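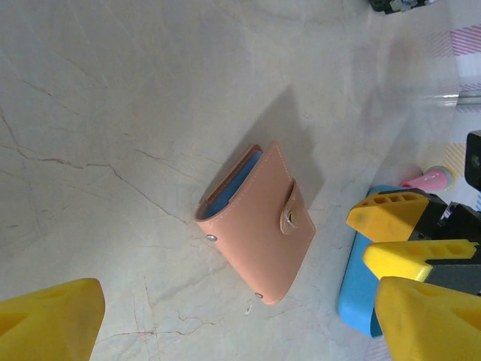

Tan leather card holder, snap closed

Breakfast rate at the Moltell in Dalbridge, or eat out every morning?

Posted by eggs_then_coffee
1 December 2023

We have three nights booked at the Moltell on the Dalbridge waterfront in March and I'm already way too excited! It's a 166 mile drive for us, so by our standards this is a big trip. I booked the room-only rate at $188 a night and now the hotel keeps emailing me to add breakfast for both of us. The menu they attached looks wonderful (baked eggs, smoked trout, some kind of oat pancake with stewed plums) but I can't tell if it's cooked to order or if it all sits out in a buffet.

My husband is a toast and coffee person. I am very much not a toast and coffee person, breakfast is my favorite meal of the day and I will happily sit there for an hour and a half. Is it worth adding for all three mornings? Can you add it for one person? And if we skip it, is there anywhere good within walking distance that opens before nine?

Also, does anybody know if the breakfast room has the water view, or is that only the restaurant upstairs?

2 replies

harborside_regular

Oh, you picked a great spot! We stayed last spring and I still think about those oat pancakes. The hot dishes are cooked to order and the cold things are on a long counter you help yourself from: fruit, yogurt, cheese, breads, and a seeded loaf that I went back to more times than I should admit. Coffee comes to the table in a pot and they keep bringing it.

Breakfast is served in the same room as dinner, so yes, you get the water. Ask for the window side when you come down. They don't reserve tables in the morning, but if you're there before eight you pretty much have your pick, and the light over the harbor at that hour is gorgeous. After nine it fills up and you may end up back by the kitchen door, where the food is just as good but you're looking at a wall.

On adding it for one person: we did exactly that. The website only lets you add it for the whole room, so call the front desk and have them put it on by hand. My wife came down with me and ordered a coffee and a side of toast, and that went on the room bill separately. It came to a lot less than a second full breakfast. You can also decide the night before, at least you could when we were there, so I wouldn't lock in all three mornings yet.

For your morning out, go to Galang! It's maybe ten minutes on foot along the quay, past the boat sheds, on the corner with the green awning. They open at seven thirty. Get the rice porridge with the crispy shallots and a soft egg, and if they have the coconut buns, get those too and take a couple with you for later. It's small and they don't take reservations, so put your name on the list and walk out to the end of the pier while you wait.

One more thing, Onwood (the bakery behind the market hall) is lovely for toast and coffee people. Thick slices, salted butter, three or four jams. Closed for a couple of weeks in late winter when we went, so check their hours first.

pancakes4dinner

galang galang galang. we went twice in one weekend, so good!! didn't do the hotel breakfast so can't help there, but dinner upstairs at the moltell was great, get the mussels. parking at the hotel is tight if you have anything bigger than a regular car, there's a lot across the street

eggs_then_coffee

Thank you both, this is so helpful! I'm going to call and add one breakfast for the first morning, then Galang on the second. And he can have his toast at Onwood if they're open. Coconut buns!!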